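마호웡 컵과 방석 모음 (Mahawong Cups & Cushions)

README

마호웡은 종이컵과 방석이 놓인 탁자 사진을 모은 작은 자료집입니다. 컵을 뒤집어 세우고, 옮기고, 겹치고, 다시 제자리에 놓는 일. 누구나 해 본 일이라 시시해 보일 수도 있는데, 막상 사진을 모아 놓고 보니 볼 것이 정말 많았습니다! 푹신한 면과 딱딱한 면이 나란히 있을 때 같은 컵이 얼마나 다르게 서는지, 흰 탁자 위의 흰 컵이 그림자 하나로 어떻게 구분되는지, 그런 것들을 좋아하는 분이라면 반가운 자료일 거예요.

정리와 관리는 Jirayu Sombatkul이 맡고 있습니다. 오탈자, 잘못 붙은 라벨, 궁금한 점 모두 환영합니다.

현재 버전: 2
마지막 손질: February

무엇이 들어 있나

사진은 모두 18개 묶음으로 나뉘어 있고, 한 묶음에 70장씩 들어 있습니다. 묶음 하나는 물건 배치 하나에 해당합니다. 배치가 조금이라도 바뀌면(예를 들어 방석을 돌려 놓으면) 새 묶음으로 셉니다.

묶음은 다시 세 갈래로 나뉩니다.

Pedov: 컵이 탁자에만 있는 묶음. 가장 단순해서 처음 열어 보기에 좋습니다.
Lerard: 컵이 방석에만 있는 묶음. 컵이 살짝 기우는 경우가 많아서 라벨을 다는 데 제일 오래 걸렸습니다.
Mavthorpe: 방석과 탁자 양쪽에 컵이 있는 묶음. 개인적으로 가장 아끼는 갈래입니다.

갈래 이름에는 별 뜻이 없습니다. 폴더를 만들 때 붙인 이름이 그대로 굳었고, 이제는 바꾸면 오히려 헷갈릴 것 같아 두었습니다.

물건에 대하여

컵은 무늬 없는 흰 종이컵으로 통일했습니다. 초기에는 그림이 인쇄된 컵도 섞어 썼는데, 그림의 방향 때문에 컵이 돌아갔는지 아닌지가 너무 쉽게 보여서 버전 2에서 전부 뺐습니다. 흰 컵은 입구 쪽이 넓고 바닥 쪽이 좁다는 것 말고는 단서가 거의 없습니다. 그래서 뒤집힌 컵과 바로 선 컵을 구별하는 재미가 살아납니다.

방석은 표면에 잔무늬가 있는 것을 골랐습니다. 민무늬 천은 빛을 조금만 세게 받아도 밋밋한 색 덩어리가 되어 버리는데, 결이 있으면 어디가 솟고 어디가 꺼졌는지 훨씬 잘 읽힙니다. 모서리가 둥근 것도 마음에 들어요. 컵이 가장자리 가까이 갔을 때 경계를 어디로 볼지 고민하게 만들거든요.

탁자는 흰색입니다. 흰 컵에 흰 탁자라니 너무하다는 말도 들었지만, 이 조합이 빠지면 마호웡이 아닙니다.

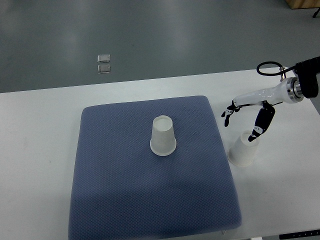 Mavthorpe 갈래. 엎어 놓은 종이컵이 하나는 청회색 방석 위에, 하나는 방석 오른쪽 탁자 위에 있다.

Mavthorpe 묶음을 볼 때는 두 컵의 그림자를 꼭 비교해 보세요. 천에 떨어진 그림자와 매끈한 판에 떨어진 그림자는 경계의 느낌이 다를 수 있고, 컵 입구가 바닥면과 만나는 선도 살펴볼 만합니다. 라벨을 달다가 이 부분만 한참 들여다본 적이 여러 번 있습니다.

라벨

사진마다 컵 하나당 한 줄씩 기록이 붙습니다. 적는 항목은 다음과 같습니다.

자리: 탁자 / 방석 / 걸침
방향: 바로 섬 / 엎어짐 / 누움
기울기: 없음 / 약간 / 뚜렷함
가림: 없음 / 일부 / 대부분

'걸침'은 컵 입구나 바닥이 방석과 탁자에 동시에 닿아 있을 때만 씁니다. 방석 옆에 바짝 붙어 있어도 닿은 면이 탁자뿐이면 '탁자'입니다. 이 규칙을 정하기 전에 단 라벨은 모두 다시 확인했습니다.

'기울기'는 눈으로 판단한 값이라 사람마다 조금씩 갈립니다. 애매하면 '약간'으로 적었습니다. 각도를 숫자로 재지는 않았으니 정밀한 측정이 필요한 작업에는 맞지 않습니다.

'가림'은 컵의 윤곽 가운데 다른 것에 가려 보이지 않는 부분을 기준으로 합니다. 사진 가장자리에서 잘린 컵은 가림으로 치지 않고 비고란에 '잘림'이라고 적었습니다.

이렇게 써 보세요

컵의 방향을 맞히는 연습에 좋고, 물건이 어떤 면 위에 놓였는지 말로 설명하는 과제에도 잘 어울립니다. 한국어 위치 표현(위, 옆, 곁, 가장자리, 한가운데)을 모으는 데 쓴다면 특히 기쁠 것 같아요! '방석 옆 컵'과 '방석 곁에 둔 컵'이 얼마나 다르게 들리는지 이야기하다 보면 시간이 금방 갑니다.

처음이라면 Pedov에서 묶음 하나를 골라 끝까지 넘겨 본 다음 Mavthorpe로 넘어가는 순서를 추천합니다. Lerard는 조금 익숙해진 뒤에 열어 보세요.

알려진 문제

컵 종류가 한 가지뿐입니다. 유리컵이나 손잡이 달린 머그잔에 그대로 적용하기는 어렵습니다.
밝은 조명 아래에서는 컵 옆면과 탁자의 경계가 흐려지는 사진이 있습니다. 일부러 빼지 않았습니다.
Lerard의 묶음 3은 기울기 라벨이 들쭉날쭉합니다. 다음 버전에서 다시 달 예정입니다.
누운 컵이 적습니다. 방석 위에서는 굴러가지 않아 찍기 쉬운데도 왜 이렇게 적게 모았는지 저도 아쉽습니다.

버전 기록

버전 2: 인쇄 무늬 컵 제외, '걸침' 규칙 추가, Mavthorpe 갈래 신설.
버전 1: Pedov와 Lerard 갈래로 시작.

고칠 곳을 발견하면

갈래 이름, 묶음 번호, 사진 번호를 함께 적어 주세요. 라벨이 틀렸다고 생각하는 이유도 한 줄만 덧붙여 주시면 훨씬 빨리 고칠 수 있습니다. 새 배치 제안도 받습니다. 지금은 방석 두 장을 겹친 배치와 컵 탑을 방석 위에 쌓는 배치가 후보에 올라 있는데, 뒤의 것은 벌써부터 기대가 큽니다!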